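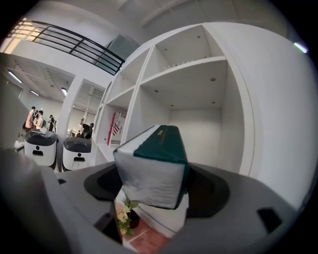
Gift shelf in the reading room: please bring your boxes before March

Dear members of the Wamholm house,

The new shelf in the reading room is ready for use, and I want to explain how we will share it. Many of you remember the old cupboard with doors, where every present for the spring exchange disappeared in the dark and we found two of them only in summer. With open squares I hope this will not happen again. The shelf is white, so please wipe it with a soft damp cloth and do not use the strong kitchen spray.

This year we expect 31 boxes. Each box gets a small number on a paper slip, which you receive from Ljubica Stojanovska at the desk. Put the slip under the box and not on the wrapping, as glue makes ugly marks on shiny paper. Last year one lady was very sad about her ribbon, and she was right.

Some rules for the squares:

The large squares at the top are for light things only. Please nothing of glass and nothing with liquid inside.

Heavy boxes go to the bottom row. If you cannot bend so low, ask Ifeanyi Afolabi, he is in the house every morning until 11.

One box on top of another is allowed when both are flat. Three is too many.

Do not push your box to the back. Leave the front side where we can see it.

About wrapping. You can wrap as you like, but I want to recommend what Kalliopi Matić showed us in the paper evening. She takes plain white paper for the whole box and then lays one band of a dark color over the top and around the corner. A dark green looks very elegant with white, and a little gold label is enough, you do not need a bow. It also saves paper. From one roll of the Nolier white she made 14 boxes of middle size, and I made only nine, but I am still learning to cut straight.

If you have no paper at home, Carola Grube keeps a drawer with leftovers from earlier years. There is a lot of flower paper and some plain colors. Take what you need and put a coin in the tin if you can. We collected 25 in the tin last time and bought tape with it.

The price of a present should stay small, as before. A book you have read already is also a good present, if it is clean.

Boxes can be brought from nine in the morning. For questions please write me a note and leave it at the desk.

Doina Obradović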